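Play kitchen on the white table: gallery

Posted by Francine, Sunday, late, tea going cold

Right, quick one. The play kitchen is off the carpet now and up on a proper table. Lots of notes, sorry, I always end up doing it that way. Typed in a rush so forgive the spelling.

Background for anyone new. We run the toy library out of the side room, and the kitchen is the thing that goes out most and comes back in the worst state. Fruit missing, pans in the dressing-up box, once a whole colander in somebody's pram. The old wooden unit went to Noemi's in December, hinges gone. So the plan now is no unit at all. Just a table, white top, wipes clean, and the bits laid out where small people can see them. Cheaper. Lighter. Goes away in two boxes.

The full set is 31 pieces on the list if everything's home, which it never is. Nothing like all of it gets put out at once. A few things at a time works better, they actualy play with it instead of tipping it on the floor.

Cooking bits first. Mint colander, the little pot to match, black frying pan with the green slotted spatula. The colander is the favourite by miles. Goes on heads. Gets used as a boat. Occasionally drains something.

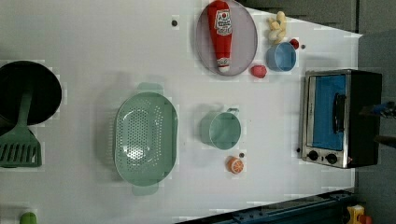 Sylvie Caron wants to know whether the colander and pot can be borrowed separately from the food, her two only ever want to stir. Yes Sylvie, fine, just write it in the book under Plaltum (the pans box) and leave the food box where it is.

The boxes, while I'm on it. Two of them, named after the labels that were already on the lids when we got them. Plaltum is pans, pots, spatula, colander, anything with a handle. Heva is food and crockery. Please don't swap the lids. Somebody swapped the lids.

Ketchup. Yes it's plush, no it doesn't squeeze out anything, yes it has been chewed. Washes well at a low heat inside a pillowcase. Do not put it on the radiator to dry, goes crispy on one side and takes ages to fluff up again. Lives on the big plate for some reason, every child puts it there, so I've stopped moving it.

Orange slice is a loner. There was a whole orange once. If anyone finds the rest under a car seat please bring it back, no fine, no questions.

Fines generally: still 50p for a lost small piece, and we'd much rather have the piece. The tin has done all right out of you lot this year though. Mostly strawberries.

Plate. Big round-ish purply one, and everyone fights over it. It's the only one big enough to be a Proper Dinner. Enikő Csizmadia has offered us some saucers from her mum's caravan and I've said yes please, as long as they're plastic. Caravan ones usually are.

Fruit next. Strawberries, banana. The banana comes in for a lot of use as a telephone.
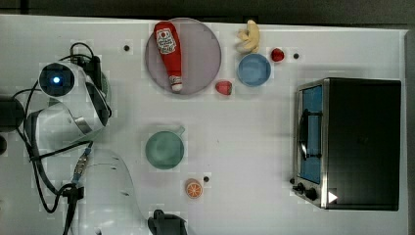
Ketchup on the big plate, strawberry and bananas close by.

Strawberries are the pieces that vanish quickest. Right size for a pocket. We don't lend them to under threes any more, they stay in the room and get handed out by whoever's on the rota. Same goes for the little round red one. If you're on the rota and you see it in a mouth, out it comes, into the washing up bowl, carry on.

Washing. Hot soapy water for the hard stuff, rinse, tea towel. Takes seven minutes if two of you do it, I've timed it. Don't soak anything hollow, water gets in the seams and then it's grey and smelly by the next session. Table gets a wipe before and after with the spray from under the sink. Cloths in the blue tub please, not draped on the tap.

Toaster oven! The star really. Black and silver, door, two knobs, bought second-hand with the money from the cake stall. Children will queue for it, which they won't do for anything else in that room including the slide. Strawberries go in. Ketchup goes in. A shoe has gone in. Be gentle with the door, show them once and they mostly get it. It stays on the right hand side of the table because otherwise it ends up in the middle and nobody can reach round it.

It doesn't go out on loan. Laurier Lévesque asked and I had to say no, sorry Laurier, it's the only one we've got and it weighs more than you'd think once it's in a bag with everything else. You can have the frying pan for as long as you like.

Layout, for whoever sets up when I'm not in. Plate at the back, middle. Fruit near the plate. Oven on the right. Cup or bowl within reach, the blue one, because there's always a child who just wants to serve soup and will cry if there's no soup. Don't line things up too neatly, they won't touch it if it looks like a shop. Spread out, bit of space between, done.
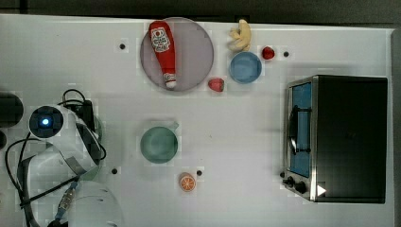 Space is the main thing. When we had it all heaped up on the old unit they'd just rake through looking for the one thing they wanted, and the rest went behind the radiator. Spread out, they'll pick something up, have a think, wander off with it. Much calmer. Also far easier to check at tidying time, you can see what's missing before the parents have got their coats on and not after.

Still wanted: another pan, any colour. A lid that fits the little pot. Bread, we have no bread at all, not a slice, and it's hard to run a toaster oven without bread. Felt ones would do, if anybody sews. Noemi says she's got a pattern somewhere but I've been hearing about that pattern since the summer.

Not wanted: play dough, real food, anything that beeps. Thank you for the beeping till, it's gone to a good home.

Bookings in the usual book by the door. Name, box, date back. Legible if posible, I spent ages last month ringing a number that was really a shopping list.

More pictures once the saucers turn up. Dolls' cot is next on my list for photographing, then the train set if I can find all the track.

Francine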